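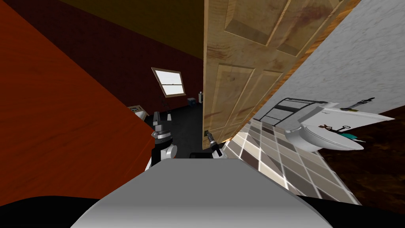

Should you replace the battery in a phone that is three years old, or buy a new phone?
For most readers of this newsletter, the battery is the better choice, as long as the phone still receives security updates and the screen is in good condition.

I write this after many letters on the same subject. A typical letter says that the phone was fine until last winter, and now it turns off in the street when the battery shows 30 percent. The owner thinks the whole device is old. In many cases only the battery is old, and the rest can serve for two more years.

My own phone is the Mestico that I bought used from Tassanee Somboon, who wrote for this newsletter before me. In July it could not finish one working day. I looked in the settings and found 1,025 charge cycles, and the health was shown as 74 percent. I took it to the Kilbridge repair counter, where I paid 200 dollars less than the price of the new model that I was considering. The work took one afternoon. Now I charge it at night and I do not think about it during the day.

Before you go to a shop, please look at these points.

First, find the battery health. On most phones it is under Settings, then Battery, but some makers hide it under About Phone. If the number is over 85 percent, a new battery will not change much, and you should look for an app that works too much in the background.

Second, ask which part the shop will use. Brynhildur Brynjólfsdóttir wrote to me that her shop put in a cheap cell with no name, and the phone showed a warning message at every start. She had to pay again for the correct one.

Third, ask about the water seal. When a phone is opened, the old glue is broken, and not every shop puts new glue. I would not take such a phone to the swimming pool in any case.

And make a backup the evening before. The shop normally does not erase anything – but they also do not promise it.

There are phones for which I would not pay for this repair. The first Flekari has had no updates for a long time, and some bank apps refuse to open on it. The same money is better used toward a newer phone, also a used one.

In the next issue Arnar Hjaltadóttir compares four chargers, and he answers the question about fast charging and heat. Letters about batteries are still welcome, but please write the model and the cycle number if your phone shows it.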